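Budgeting for a second arm + hand – what did you forget?

switchrat
Posted 2/11/25
Got the nod for one more arm at Pratton, small electrical assembly and sorting. Faceplates, distribution boxes, that sort of stuff. Quote from Kerslake is 70k for arm and a five-finger hand. Boss wants one number by February and no coming back for more. What else goes on the list?

dunny_bolt
Spares. Fingers esp. We put nothing aside and lost weeks waiting on one joint.

mapleline
Why a hand at all? Parallel gripper is a fraction of the price and your programmer will thank you. Flanden do a decent one. Hands are for trade shows.

switchrat
Mixed parts is why. Thin plates one minute, a big box with a clear window the next. Tried 2 grippers on a changer on the first cell, spent half the shift swaping.

mapleline
Then your fixturing was wrong. Put the plates in a proper nest, not loose in whatever tray was lying about. Cheaper than 26k of fingers.

dunny_bolt
Nest is fine til the customer changes the plate. Ours changes all the time. I'm with switchrat on this one.

oldgrey_plc
Both of you skipping the boring bits. Guarding, risk assesment, cable management, training. Integration cost us up to 80 per cent on top of the arm price. Ask Kerslake whats NOT in the quote, in writing.

switchrat
Ok that's a bigger number than I had. Guarding is in, training isn't. Cabling I'd pencilled at zero, whoops. Table is staying as is, white top with the rounded corners, arm on the right side, parts to the left and middle.

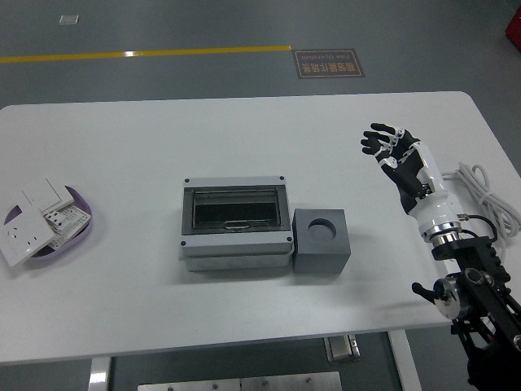

So no new bench in the budget, would rather spend it on the spares like dunny says. Also thinking a second set of trays so one gets loaded while the other is running. Anyone leased instead of bought?

oldgrey_plc
Leased through Vandevberg. Monthly was ok, the return conditions were not. Read the wear clause, fingers count as wear.

mapleline
Still say gripper. But if you must, get a trial on your own parts before you sign. Not their demo parts, yours.

switchrat
Fair. Will ask for a trial and repost the list once I've got the training price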